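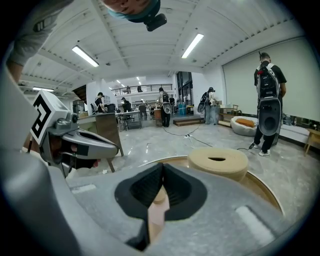
20 July 2026 – Equipment planning, hand-held grippers and backpack rigs

Present: Elisa Santoro, Sandro Villa, the undersigned.

The purpose of this entry is to record the figures agreed for the second half of the budget. The request to Wedgate covers the following:

- **6** complete backpack rigs, with head-mounted cameras
- **80** spare soft finger pads, black
- **19** cube markers, white, printed pattern to be confirmed

The pads are to be charged to consumables and the rigs to capital equipment. Pagano has quoted for the rigs as well, at nearly 3000 more in total, with delivery included. Sandro is to ask whether Wedgate will match the delivery terms before the order is signed.

Power remains the weak point of the plan. Cables are still run across the open floor to a power strip, and additional rigs should not be brought into use on that arrangement. A separate line for floor cable covers and overhead drops from the ceiling beams has been added. Cost not yet known; Elisa has written to the Fustatstead office.

Charging cabinet: deferred to the next period.

Open point – the Wedgate quote does not state whether straps are sold separately. To be checked against last year's invoice.

V. Marchetti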